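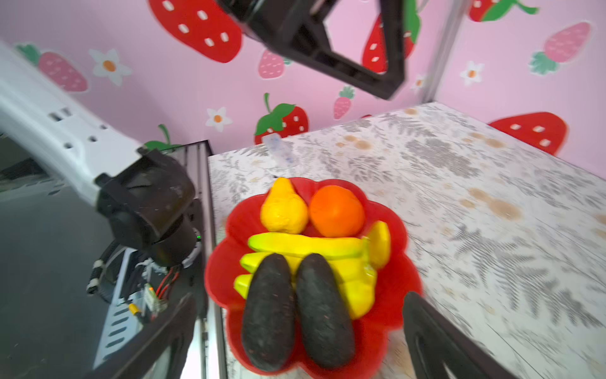 Konero (protocol)

Konero is a proof-of-stake blockchain protocol used mainly for the settlement of small payments between merchants. It was designed by Nermina Hoxha and is maintained by the Zetis Foundation. The native unit of account is the kon, which is divisible to 8 decimal places. The reference client is written in Rust and released under a permissive licence.

Background

Hoxha set out the design in a paper on fee markets for low-value transfers. The paper argued that auction-style fees made purchases such as groceries or bus fares impractical on existing networks, and proposed a fixed fee per byte, reset at the end of each epoch. A test network named Goketberg ran for two seasons before the main network opened in March. Goketberg remains in use for trial upgrades, and its coins have no market value.

Consensus

Blocks are produced by a set of 134 validators. Seats are allotted at the start of each epoch according to the stake held by each candidate together with the stake delegated to it. An epoch lasts 2,000 blocks. Within an epoch the order of block producers is fixed by a shared random value, to which every validator contributes in the closing blocks of the epoch before.

A block is final once two thirds of the validators by weight have signed it. If this share is not reached, the chain continues to grow but wallets mark later payments as pending. Validators that sign two competing blocks at the same height lose part of their stake. The penalty also falls on delegators — a point on which Konero differs from several earlier networks.

Transactions and fees

Each block may carry up to 800 transactions. Konero uses an account model, and every account keeps a counter to prevent a signed payment from being sent twice. The fee is burned in full. Validators are paid only from newly issued coins, at a rate that falls with each year of operation.

Scripts are limited to time locks, multiple signatures and refunds. General smart contracts are not supported. A proposal to add them was put to a vote of stakeholders and failed to reach the required quorum.

Stojanović fork

The Stojanović fork separated from the main chain after a dispute over the burning of fees. Its supporters wanted half of each fee to go to the block producer. The fork kept the account balances held at the point of the split but replaced the address format, so that payments signed for one chain are rejected by the other. Its client has since dropped the epoch-based fee and sets a minimum fee by validator vote.

See also

Delegated stake
Fee burning
Finality (distributed ledgers)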